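Rundavstead break room and kitchen refit, progress note
11th January
To: Colleen Boychuk
From: Kazimír Baláž

Colleen, short one, I'm between deliveries. Fuller numbers when Bélanger send their invoice.

Where we are

Old counter out, wall behind it patched and painted. Second coat went on fine. Sink is in and plumbed, hot tap still drips a bit, plumber is coming back for that at no charge. Floor finished except the strip by the door. The trim we got was the wrong height so it went back to Tallo and the new lot is on order.

Tables: all in, all leveled. The one nearest the window rocked, fixed with a new foot. Chairs not here yet. Isum now say the back half of the month, which is later than they told me in writing. I have asked for the delivery charge to be dropped, no answer so far.

Money

Spent to date 2527 on fittings and paint, inside what you approved. The faucet return gave us 34 back, already in that figure. Still to pay: Bélanger for labor, and the door trim, quoted at 94. I don't see us needing the contingency but please don't release it to anyone else untill the chairs are here and signed for.

Cups and waste

You asked about this one specifically. Disposables are still in use, lids and all, and they get left on the tables. The plan was to switch to mugs once the dishwasher was running. Dishwasher is running. Mugs are ordered, 70 of them, plain white, and a rack to go over the sink. Until they come people will carry on with the takeout kind, so I put a second bin by the door and moved the first one closer to the tables. Seems to help some, too early to say more then that.

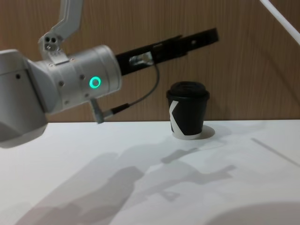 Black disposable cup with lid, on the table.

Lids go in general waste for now. Waste contractor won't give me a straight answer on whether they take them with the plastics, have written again.

Still open

Trim by the door. Hot tap. Chairs. Shelf above the fridge, brackets are up but the board was cut short, Bélanger will redo. Labels for the cupboards, I can do those myself one evening.

Need from you: OK on the mug rack (it wasn't in the original list), and a name for who signs for the chairs if I'm off site. Final report still planned for May as agreed.

Kazimír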